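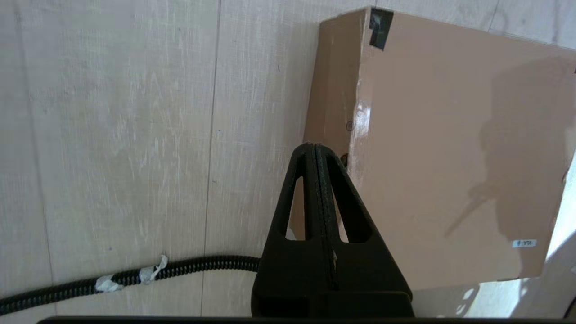

Ticket 3660
Site: Edside returns room
Unit: Astov two-arm, shoebox cell
Priority: medium (site asked for high, see below)
Status: open, waiting on site

Reported by site, 6:40 am
Arms stall before closing on box. Screen says GRASP WAIT, stays there til someone hits resume. Then it goes fine for a few boxes and does it again. 23 stalls last shift. We didnt have this before the September update. Need it fixed, we are down to one person on returns mornings and she can't be babysitting the resume button and doing labels too.

Support (Bindidville desk), 7:15 am
Thanks. Which step does it stall on - lid closed or lid open? And is it every box or only some? Please leave the arms where they stop next time and send what you have.

Site, 7:52 am
Closed lid mostly. Glossy plain boxes worse than the brown printed ones I think, but not sure. Attached.

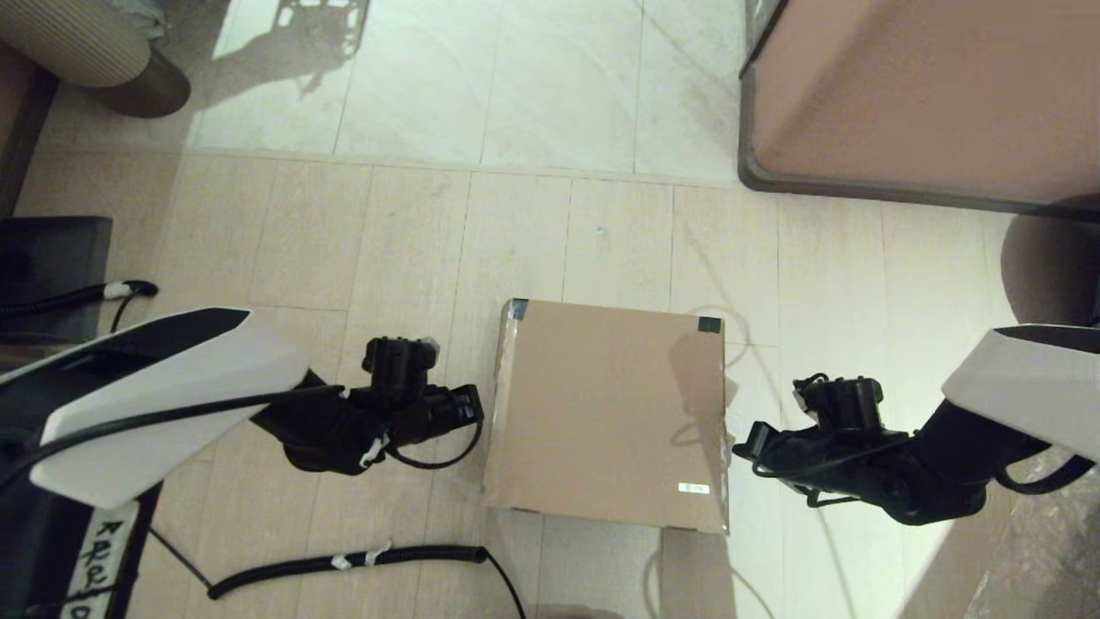 Both grippers short of the box, lid closed, black tape on the top corners.

Support, 8:20 am
OK. Checked the log for that unit, 211 boxes, stalls bunch up between 7 and 9. Same window as the sun on your floor, I'm guessing. Shiny lid + low sun = edge finder not sure where the side is. Not confirmed. Things to try, in this order pls:

1. Pull the blind or hang anything that stops direct light. Run 15 boxes.
2. If still stalling, set wait time from short to medium (Settings, Grasp, Timeout). Run 15 more.
3. Don't re-zero the wrists yet. If you already did, tell us.

Site, 9:05 am
No blind. Put a flattened carton against the window. 15 boxes, one stall. So better. Didn't touch the timeout.

Also while I have you. The inspect step, where it comes down and checks inside the box for paper and loose stuff. Operator says she used to do that by hand in two seconds and now she stands there and watches it, and it still flags the corners as "item left" when its just dark in there. She clears it by hand every time. So thats not a time saver, thats her old job plus a button. 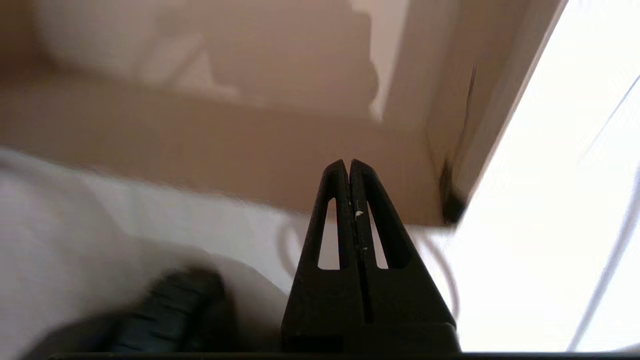 Fair to say she's not against the thing. Her shoulders are better, she says so herself, all the bending over was on her before. But the plan said she moves to the grading bench half days and that hasnt happened once. Whoever sold this should hear that part.

Support, 9:40 am
Passed on to the Vishwakarma integration team, they own the inspect step, we only do motion. Asked them for:
- corner mask on the inspect check
- "clear all" on the pendant so she isn't tapping each flag
- someone to look at the staffing plan w/ your manager (not our call but I wrote it down)

Meanwhile you can turn inspect off for single-pair returns. Settings, Steps, Inspect, Off. Box still needs a human look before restock if you do that.

Site, 11:30 am
Inspect off. Going much quicker. Unpack is fine, never had trouble with that one.
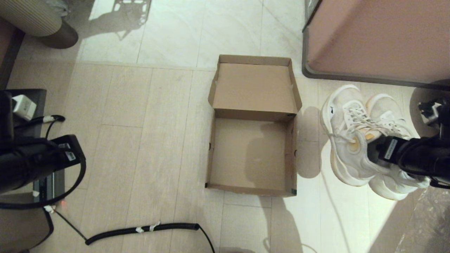 Unpack step, right gripper on the sneakers, box open and empty.

Support, 11:48 am
Good. Leaving ticket open til you've had a full morning with the window covered. Send the stall count after, and the timeout value even if you didn't change it. Priority stays medium unless it goes back over five a shift.

Site, 2:10 pm
ok. timeout is on short. Will send count tomorrow. Can we get a real blind out of this or is that on us

Support, 2:26 pm
On you, sorry. Carton is fine for the test.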